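November 28, 2025. Simulator notes, Okthorpe scenes, drawer policy

Carrying on with the viewpoint dropout runs. The question is still whether the policy needs the wrist views at all, or whether it gets by on the body view once the arm has reached the furniture. Method as before: train on the full set of 2000 rendered demonstrations, then blank one view at random for a fixed stretch of each episode. Everything ran on the Drasport build, config in the shared folder under the usual name.

Changed one thing. Blanking now starts when the gripper opens, where before it started at a fixed step. The fixed step was hitting episodes at very different stages and the numbers were hard to read.

Went through the wrist renders by hand before starting. A good many look like the one below, jaw open, nothing between the fingers, and most of the background plain wall. The framed picture and the tiles at the left are the only texture the encoder has to work with.
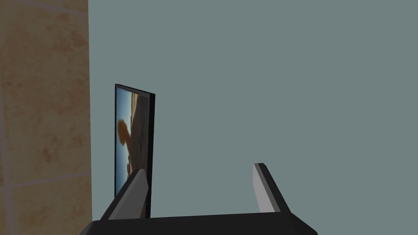
## Results so far

- 557 evaluation episodes finished, same seeds as the baseline.
- Body view only: success dropped by 5 points against all views.
- Wrist views only: 58 episodes timed out before any contact. I haven't split these by start pose yet.
- Blanking at gripper opening gives a smaller spread between seeds than blanking at a fixed step.

The Fontes encoder was frozen throughout. I tried unfreezing the last block on a short run and the loss went up and stayed up, so I stopped it. Log kept.

Next I looked at room layout. The bedroom variant has the white drawers on one side and the striped fabric on the other, and with the view tilted up this far a lot of it is ceiling or wall. One arm is upright in the middle and the other comes in over the drawers from the right. 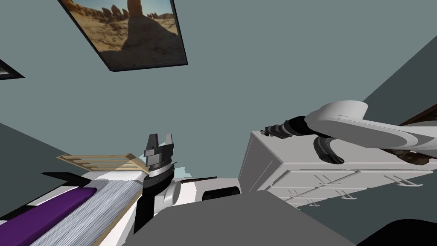 Soltden asked whether the drop with body view only could come from the blanking schedule, as the gripper opens more than once in some episodes and the view would then go missing twice. Fair point. The script does retrigger. I'll add a flag so it fires once per episode and rerun the same seeds.

## To do

- Single-trigger flag, then rerun body view only.
- Split the timeouts by start pose.
- Check how much of each wrist render is flat wall and plot that against success.
- Move the old fixed-step results out of the main table before December.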